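Seltico Sim Kitchen: Frequently Asked Questions

For people who record demonstrations, people who train on them, and people who were sent the link and have so far nodded politely.

What is the Sim Kitchen?

It's a set of simulated kitchens where a person steers a robot arm by remote and we keep the recording. The arm, the counter and the dishes exist only in software, which keeps our spending on cups very low. A counter view and a gripper view, both from the cup task: 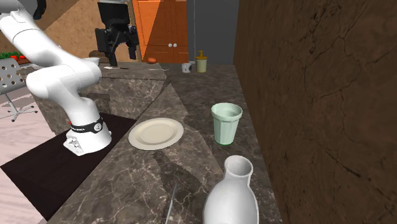
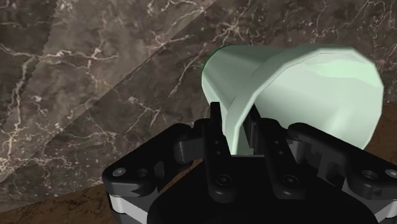 What counts as an episode?

One attempt at one task, from the moment you press record to the moment you press stop. Each episode stores the camera views, the arm's joint positions, how far the gripper is open, and the sentence describing the task. Please don't do two tasks in one episode because you were on a roll. The model will learn that they come as a pair, and it will hold on to that belief longer than you'd like.

How many episodes are there?

The current release, named Rotich after the server it first filled up, has 377 episodes of the cup task. Of those, 162 involve a cup lying on its side. That share is high on purpose. An upright cup is easy, and a policy that has only met upright cups approaches a tipped one with great confidence and very little else.

Where should I grip the cup?

By the wall, with one finger inside the mouth and the other outside. Gripping across the full width is allowed if you can manage it, but say so in the notes field. Pushing the cup across the counter until it meets something solid is a technique we have seen a lot of, and we'd like to see less.

I missed the first grasp. Should I start over?

No. Back off, line up again and keep going. Recoveries are some of the most useful material we have, and most people delete theirs out of pride. If you've missed 4 times in the same episode, stop, mark it as failed and go get a drink of water.

Do you keep failed episodes?

Yes, in their own folder, with the failed tag on. They're left out of default training runs and used to train the success checker. What we can't use is a failure tagged as a success. We find those eventually – usually after a week of wondering what's wrong with the code.

Why is there so much clutter on the counter?

So the model learns to ignore it. Dishes, utensils and whatever else turns up are moved between episodes, and the lighting and surface textures change too. Don't tidy up before you start. We know it's tempting.

Can I move slowly?

Slowly is fine. Stopping is a problem. Long pauses teach the arm to pause, and we once had a policy that hung over a plate as though trying to remember why it had come in. The Zolby cleanup script trims any stretch longer than 2 seconds with no motion, but it can't tell thinking from checking your phone, so do both before you press record.

How should I word the task sentence?

The way you'd say it to someone in your own kitchen. "Pick up the green cup" is good. "Execute grasp on target object" is how we lost most of an afternoon in March. Spelling mistakes are fine and we leave them in.

Will any of this work on a real arm?

Partly. Policies trained only in simulation tend to get close to the object and then lose their nerve. We mix in a smaller set recorded on hardware at our Voltthorpe lab, where things slide, wobble and occasionally break. The two sets share one file format, so you can load either or both.

My recording won't upload.

Check that the task sentence isn't blank. It's nearly always blank. If it isn't, keep the file, rename nothing, and send us the error text through the contact form. A photo of your monitor taken at an angle is accepted but not admired.

Can I have my episodes removed?

Yes. Use the same form and include your operator code. They'll be gone from the next release, though copies people have already downloaded are beyond our reach.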